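About Felura

Felura makes wallpaper paste, wall size and lining paper for the decorating trade. The company works from one site in Clurnow, where mixing, filling, paper conversion and testing share a building. We sell to paperhangers, paint stores and property maintenance firms, and we supply private customers through the trade counter.

What we make

There are 2 product lines. Ekix is the paste range, and Trummer is the lining paper range. The two were developed separately and can be used separately, but most of our test work is done on the combination.

Ekix is a starch-based paste sold as a powder and as a ready-mixed gel. The powder is for paper-backed wall coverings that are pasted on the back and left to relax before hanging. The gel has a higher solids content and is intended for nonwoven coverings, where the paste goes on the wall. Both contain a preservative against mold. Neither contains pigment, and both dry clear on the substrates listed on the data sheet.

The powder is mixed into cold water while stirring. It should stand until the grains have swollen and then be stirred again. Paste that still has lumps after the second stirring has usually been mixed too fast or in a bucket with old paste in it. Adding more water at that point gives a thin paste with lumps in it, so we advise starting over with a clean bucket.

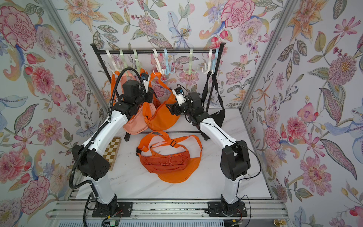 Ekix wall size is a diluted form of the same starch with a wetting agent. It is used on new plaster, old distemper that has been washed back, and bare drywall. Size evens out the suction of the wall. A wall with uneven suction pulls water out of the paste at different rates, and the seams in the fast areas will open first. One coat is enough on most drywall. New gypsum plaster may need a second coat, applied after the first has dried.

Trummer lining paper is made from long-fiber pulp bought in as parent reels and slit on site. It comes in three weights. The light grade is for sound walls that only need uniform suction, the medium grade is for hairline cracking, and the heavy grade is for patched or uneven plaster. Lining paper does not bridge a moving crack. A crack that changes width with the seasons has to be dealt with in the wall before any paper goes up.

How the company started

Mathias Wieser trained as a paperhanger and spent his early working life on stairwells and apartment refits. He began mixing his own paste after a run of jobs in which seams lifted on south-facing walls. The first batches were made in a rented garage and supplied to other paperhangers in exchange for written notes on how the paste behaved. Those notes are still kept in the office, and the open time printed on the Ekix label goes back to a figure in one of them.

Perihan Başaran joined as a chemist and rewrote the recipe. The original paste held well but spoiled quickly once mixed, and its viscosity varied with the starch supply. She changed the starch source, set limits for incoming moisture, and introduced the batch record used today. She now runs the laboratory and signs the release sheet for each batch. Mathias Wieser runs production and still answers technical calls from the trade in the early afternoon.

The paper side was added later, when a local slitting shop closed and its equipment came up for sale. The slitter was rebuilt before it went into service. Its knives are reground on site. 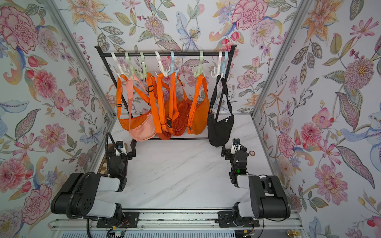 Production and batch control

Paste gel is cooked in a 200 liter jacketed kettle. The size of the kettle limits the size of a batch, and we have kept it that way. Every batch is sampled at the end of cooking and again after cooling. Viscosity, pH and solids are entered on the batch record, and a retained sample is stored until the shelf life of the batch has passed.

Powder is blended dry and packed in lined cartons. The blending room is kept at low humidity. Cartons are marked with a batch code on the short side, which can be read while the cartons are stacked. Please quote that code in any inquiry about performance. Without it we can only give general advice.

Lining paper is checked for width, edge quality and moisture before wrapping. Reels with edge damage are cut down or returned to the mill for pulping.

Testing

The laboratory runs 19 release and development tests. They cover wet tack, slide, open time, dry adhesion, seam opening, resistance to mold, re-wetting, and strippability after aging, along with others specific to paper. Panels are hung in a conditioning room, where temperature and humidity are cycled, and are inspected under a raking light. Raking light shows raised seams and trapped air that cannot be found under ceiling lights.
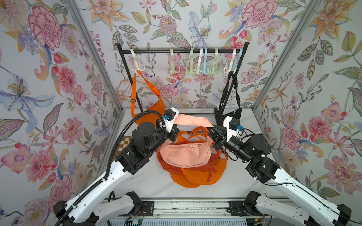 Pattern matching is the part of hanging where slide matters most. Slide is the time and distance over which a pasted strip can still be moved on the wall without tearing or stretching. A small geometric print hides a slight error, and a large print does not. A floral like the one shown, with big pink peonies and orange lilies on a pale ground carried over the left, back and right walls, has two inside corners where a bloom can be split. The corner post on each side gives the eye a straight line to compare against. For papers of this type we recommend the slow grade of Ekix powder and a new plumb line on each wall. The strip should be cut at the inside corner with a small overlap onto the next wall, and the offcut hung to the new plumb line. Wrapping a full width around the corner transfers any error in the corner to the rest of the wall.

Expansion is measured as well. Paper-backed coverings grow in width when wet and shrink back as they dry. If soaking times differ from strip to strip, the widths will differ and the match will drift. Write the pasting time in pencil on the back of each strip and hold to it.

Technical support

Support is given by phone, by email and at the trade counter. Most questions fall under substrate preparation. Before calling, press a strip of masking tape on the wall, pull it off and look at the back. Paint flakes on the tape mean that the existing coating has to be removed or stabilized before sizing. A damp reading at the foot of an outside wall should be investigated by a building specialist. We do not recommend a paste for a damp wall. 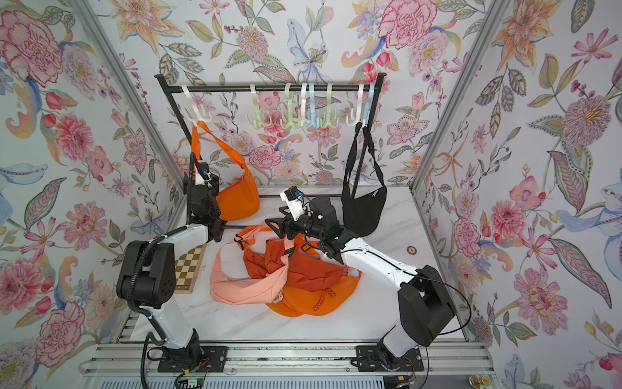 Data sheets and safety sheets are supplied with every trade order. The current revision letter is printed at the bottom left of each sheet, and earlier revisions should be thrown away. Coverage figures on the sheets are measured on sized drywall – rough plaster will use more.

We run a short course for apprentices in July. It covers mixing, sizing, lining, inside and outside corners, window reveals and stripping. Each participant lines and papers a bay, then strips half of it after drying. Tools are provided, but participants should bring their own knife.

Visiting and ordering

The trade counter is at the front of the Clurnow building and opens at 7 a.m. Parking for vans is on the left of the yard; the right side is kept clear for reel deliveries. Orders for stocked grades placed before noon are ready for collection the next working day. Lining paper slit to a special width takes longer, and the lead time is confirmed with the order.

Samples of each Ekix grade and each Trummer weight can be requested at the counter or by email. State the wall covering, the substrate and whether the room is heated.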